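4.2 How the picking work was divided after the change

The second group of findings comes from the order room at Wilten, where Flulleo prepares small fruit orders for offices and schools. As written in Section 3, we followed this workplace from April, and we collected 69 work diaries and 390 short notes made by the pickers at the end of their shifts. In this section we look at one task only, the taking of fruit from open shelves and the putting of it into a hand basket. It is a simple task to explain to a new person. Still, it was the task on which the pickers wrote the most, and we think the reason lies in how many small decisions are inside it.

Before the change, one picker did the whole order. She read the list, walked to the shelves, chose the fruit, looked at it from all sides, and carried the basket to the packing table. The robot, which the staff call Omen after the name of the software menu, took over the reaching and the carrying of single items. The list, the choice of what goes on the shelves, and the last check before packing stayed with people. On paper this looks like a clean division. In the diaries it is less clean.

The first difficulty was the loading of the shelves. When people picked for themselves, they did not care much where in a compartment a fruit was lying. They found it with the eyes and took it. After the change, the loaders were asked to put one piece in one compartment and to leave free space next to it. Several pickers who had moved to loading wrote that they now "set the table" for the machine. One of them noted that she had put a pear with its neck toward the side wall, then went back and turned it, and could not say afterwards who had taught her to do so. There was no such rule in the instruction sheet. 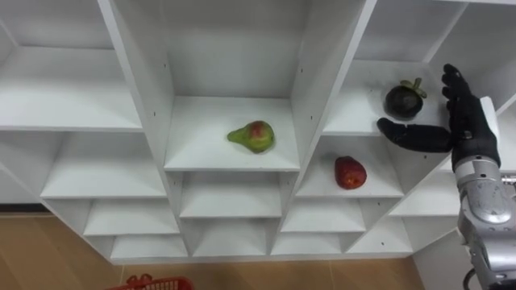

Figure 4. Picking task at the shelves: pear, mangosteen and a red fruit in separate compartments, with the right hand of the robot open beside the upper compartment.

We call this kind of effort preparation work. It does not appear in the time records of the company, because these records begin when the order is released and end when the basket is handed over. Preparation work happens before the first moment and is therefore not counted to any order. The supervisors did not hide it, and when we asked they agreed that it exists. But they had no column for it, and in the weekly meeting the talk was always on the columns.

The second difficulty was what the pickers called soft knowledge. A picker knows that a mangosteen with a hard shell is often too old, and that a ripe pear should be held in a different way from an apple. When she picks by hand, she uses this knowledge in the same movement as the taking. When the machine takes the fruit, the knowledge must be used either earlier, by the loader, or later, by the checker. In the diaries both groups say that the other group should do it. In the first weeks the result was that some fruit was examined two times and some was not examined at all. The problem became smaller after the loaders and the checkers began to change places in the middle of the shift, which was their own proposal.

The third difficulty concerned waiting. The robot works at its own speed, and this speed is not bad, but it is different from the rhythm of a person. A checker who stands at the table has short empty times which are too short for another task and too long for standing comfortably. Two of the older checkers wrote that their feet were more tired than before, although they walked less. The younger ones wrote more on attention. They said that it is hard to look carefully at a fruit after a pause in which there was nothing to look at. Management answered with a high stool and with a second list on the table, so that labels could be prepared in the pauses. The stool was liked. The second list was used for a short time and then left in a drawer.

We also asked the pickers what they would keep if they could decide. Most of them would keep the robot for the low shelves, where the bending had been a real complaint for years. Opinions on the upper shelves were divided. There the reaching had never been a problem for most people, and some missed the contact with the fruit. Others said that they did not miss it and were glad to have clean hands and a quiet back.
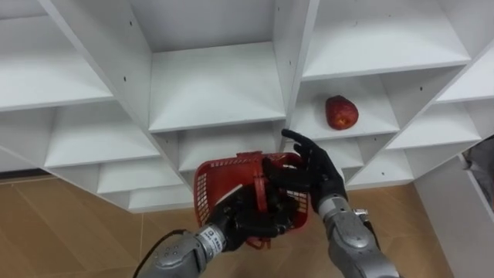 Figure 5. Basket held by the left hand of the robot below a shelf with an apple.

Kgomotso Buthelezi objected, when we read this section back to the group, that we had made the division sound like a matter of shelves. For her it was a matter of who is asked when an order is wrong. Earlier the customer's complaint came to the picker, and the picker could say what she had seen. Now it goes to the office, the office looks in the record, and the record shows only that the item was taken. She added that she did not want the complaints back, but she wanted to be asked.

We have kept this objection in the text, as it corrects our own reading. In our coding of the notes, complaints had been placed under "customer contact" and were not connected with the picking task. After the discussion we read the notes again and found the same point in other words, for example in remarks on the empty name field on the packing slip. The name field was removed when the new slips from Annan were introduced, and it was not put back during our study. The consequences for responsibility and for recognition at work are treated in Section 5.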